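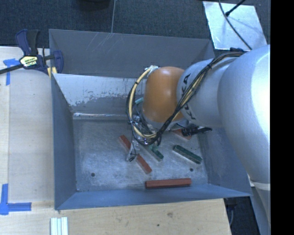

About us

Hi, we're Lereck – a small software shop in Wiltau. I write most of the planning code, so I got stuck with this page! Our main product is Rana, a grasp planner for bins of jumbled parts. Red and green blocks are still my favourite test (my kids reckon I play for a living).

Rana checks almost 200 grasps per pick, then throws out any path that'd snag a hose or clip a wall. There are six of us now, and 2 run the Cornside test cell.

Recent
Rana 58: faster replans
Tuning grey bin walls

Search this site Go

Comments (2)
tinbadger: Does it run offline?
mossy_k: Ours does, no dramas.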